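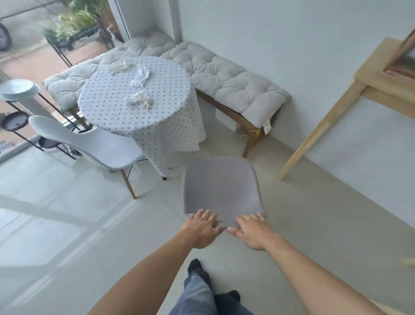

OPINION

Home | Topics | Records & Archives | Opinion | Newsletter | About

Your retention schedule is too long to follow

Last spring my office finished moving its shared drives into a document management system called Bakos. The software works. Search is quick, version history is easy to read, and the permissions make sense once someone has explained them to you. My complaint is with what we loaded into it.

Before the move, our retention schedule had 194 categories. Each one said how long a type of document must be kept and when it may be destroyed. The schedule was written over many years by people who knew the law well, and I don't think any single line in it is wrong. But when a clerk saves a letter, she has to choose one of those 194 lines from a menu, and she has other work to do.

Kavinda Kumarasinghe ran a report for me in July. Of the 3,308 documents saved that month, more than half had been filed under "General correspondence." Some of them were contracts. One was a building lease. General correspondence is destroyed after two years.

The usual answer is training. We did training. Pavithra Namboodiri taught it and she taught it well, and for a week or so the filing got better. Then people went back to the first item in the menu that didn't look plainly wrong. I did it too, on a Thursday afternoon with a stack of invoices, and I helped write the guide.

The vendor's answer is automatic classification, which reads the document and picks the category for you. I have seen it demonstrated on clean sample files. Our files include scanned faxes and spreadsheets named "final final." I would want to see it run on those before paying for it, and even then somebody has to check the results against a list that hardly anyone can remember.

I think we should cut the list. Young-sook Min, who handles records for our Raltidden office, got hers down to 19 categories by grouping everything that shared a retention period and an owner. Where two periods were close, she took the longer one. That means keeping some documents a year or two more than the law asks. Her legal department objected to this -- old files can be requested in a lawsuit, and they cost money to search. It's a fair objection. My reply is that a lease thrown away by mistake costs more than a stack of memos kept a year too long.

There are limits. Personnel and medical files need their own rules, and privacy law may set a date past which you can't hold them at all. Those should stay separate, and few people should be able to file there in the first place.

If you are about to buy a system like this, do the cutting before the migration. We are doing it afterward, one folder at a time, and Kavinda expects to be at it through the winter.

Share (19) | Comments (4) | Print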